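Still going on the running thing

May 26, 2020

OK so quick one because I've got bread in the oven and if I don't get this down now it'll be another three weeks. Sorry. I know I said weekly.

Kilometre 113 since I started keeping track. Went out this morning before work (work being the kitchen table, same as everyone) and did the river loop the long way, past the boat ramp at Millet and back up the hill that I hate. Legs like wet cement. Didn't stop though. Walked a bit. Walking isn't stopping.

For anyone new, the short version: used to run in high school, got OK at it, quit for a couple of decades, and then everything shut and there was nothing to do in the evenings but eat toast. So, running. Badly at first and slightly less badly now.

The shoes are a problem. I bought the Skomari ones off the sale page without trying them on, which, yes, I know, but where was I going to try them on? They're half a size too long and the left one rubs right on the knuckle of the big toe. Two pairs of socks helps on cold mornings. On warm ones it's disgusting. I've taped the toe and that seems to be working, but the tape comes off in the shower and leaves that grey gluey stuff behind and I have not found anything that shifts it. Cooking oil sort of. Tips please.

The other thing is the app. I was using Cliltell because it was free and it had the nice map, but it thinks I live in the river. Every run starts with me teleporting out of the water at a speed that would get me into the Olympics. Fastest kilometre, apparently, was done standing in the driveway waiting for it to find a signal. So I've gone back to paper. Little notebook by the door, distance and time and one word for how it felt. Most of the words so far are "meh". There's one "good" and one "hail".

I like the notebook more than I thought I would. You can't scroll it. It doesn't tell me that somebody I went to school with has done a half marathon before breakfast.

Which brings me to what I wanted to write about, which is prizes, and whether I need one to keep going. Because the Flanton 10 is off. They announced it last week, no August race this year, which we all saw coming but I was still pretty flat about it. I'd never have been anywhere near the front. Last year 1,877 people finished and I'd have been looking for my name from the bottom of the list up. But it was a date. I had it in pen on the calender. And when the date went, I skipped four days in a row and told myself it was the toe.
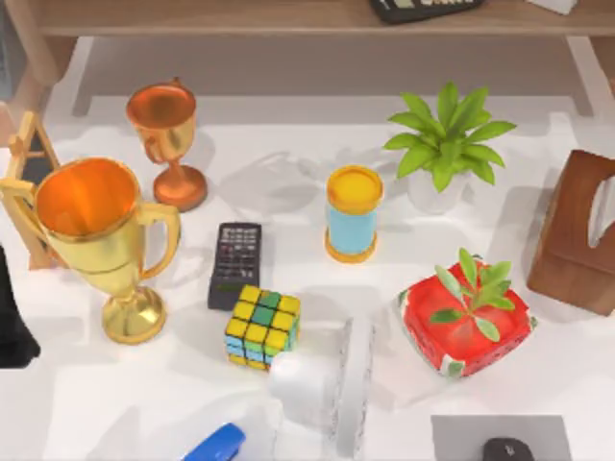 Cups! One gold, one more of a copper colour.

I had exactly one of those as a kid. Cross country, most improved, which everyone knows is the award for having been terrible the year before. It was plastic under the shiny bit and the handle snapped off when we moved house, and my mum glued it back on a bit wonky. I loved it. I used to polish it with the sleeve of my school jumper. Don't know where it went. Probably still in a box in the roof with the Christmas lights that don't work.

And the thing is I do remember training for it, sort of, but mostly what I remember is the oranges. Cut up in an ice cream tub at the finish. And being allowed to sit in the front seat on the way home. And the smell of that liniment stuff the older kids used, that made your eyes water from the other end of the change room. If you'd asked me at the time I'd have said I was doing it for the cup.

So no race, no medal, no free banana. What have I got instead? I've been trying a few things.

Tried paying myself. Two dollars in a jar per run. Then needed coins for the parking meter at the dentist and robbed my own jar. So that's finished.

Tried a streak. Every single day, even if it's just to the corner and back. I got to day 27 and was unbearable about it, told the person on the phone from the power company. Then I got a migraine on the next day and that was that, and going back to day one was so depressing I didn't run for most of the week after. Streaks are not for me. I think they're probably great for people who don't get migraines.

Tried virtual race. Paid the fee, ran my five kilometres by myself in the drizzle, uploaded a photo of my watch, got an email with a certificate attached. Our printer has no cyan so it's come out a sort of salmon colour. It's on the fridge. Not sure it did anything for me but it was a decent run.

What's working at the moment is much more boring. I put my gear on the bathroom floor the night before, in the way, so I have to step over it. And I picked a thing to look at. There's a house on the corner past the oval where they're building a retaining wall, very slowly, a few blocks at a time, and I want to know how it's going. Yesterday they'd done a whole new row! I was properly pleased for them. I don't know these people. I ran home quicker than I have in ages.

I might still do the ten kilometres in August anyway, on my own, on the actual course if the path's open. Cut up my own oranges. Haven't decided. It's got the hill near the end, and there's no one to clap you up it, and I'm someone who really does go faster if there's a stranger clapping. Could stick a speaker in a bush I suppose.

Anyway plan for this week is three short ones and the long loop again on the weekend, slower, no heroics. New socks are supposed to be coming but the tracking has said "in transit" since forever. If the toe gets worse I'll have a few days off and be grumpy about it in here.

Oven's beeping. Will answer comments tonight, and to whoever asked about the lentil thing, yes I'll post it, I just need to work out how much water I acutally used.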